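The Night Before Jarnamholm

Gaetano Morelli had packed for the island 33 times, and he still got excited. You could hear it from the stairwell. He was singing the ferry song, the one with no words after the first verse, and he had every cupboard in the lab wide open.

"Tips!" he shouted when Riaan came in. "Come and do tips with me!"

Riaan Cele had been at the station since March and had never seen a grown man so happy over plastic. But it was hard to stay out of it. There was hot coffee on the windowsill, and the crates stood along the wall with their lids off, waiting, and outside the harbor lights were coming on one after another (green, green, white, green) all the way out to the point.

"How many are we taking?"

"A thousand. I told Erdal 1,000 and he said take more, and I said Erdal, it's pond water, how much pond can there be? And he laughed so hard he had to sit down."

They worked through the sealed bags first, then the bottles, then the cold packs. Gaetano had a way of wrapping glass in old socks that he swore by, and he showed Riaan twice, with love, the folding over of the toe. At nine they cleared off the big table and got to the part he had been saving.

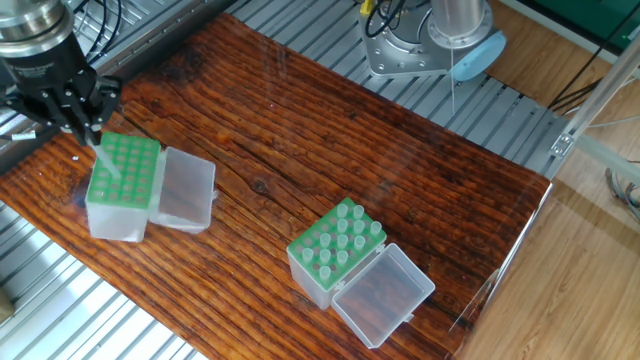
Gaetano believed you should never go to sea with a half-full box if you could help it. He loved this job more than any of the others, the little click as each one dropped home, and he talked the whole way through it about the summer the Altıntaş broke down in the channel and Sinan Işık ran forty samples by flashlight with the deck going up and down under him. The two green racks were a long way from full, with the tips standing any old how in the nearer one and gaps all around them, and the lids lay open on that wavy red-brown wood he had sanded himself one winter. "Look at that grain," he said, getting sidetracked. "Doesn't it look like the channel? When the wind's behind you?"

Riaan looked. It did, a bit. The shine on it helped, those bright patches like the sun getting through.

"Is it always this good?" he asked. "Out there, I mean."

"Oh, it's better! The first morning you come over the hill and there are the three ponds, and they're all different colors. I mean it, three! Chaminda cried. He'll tell you it was the wind, but I was standing right next to him."

It was past eleven when they snapped the last crate shut. Riaan carried his coffee to the window and found it had gone cold and drank it anyway. Down at the dock somebody was already moving around on the deck of the Altıntaş, and behind him Gaetano had started the song again, from the top.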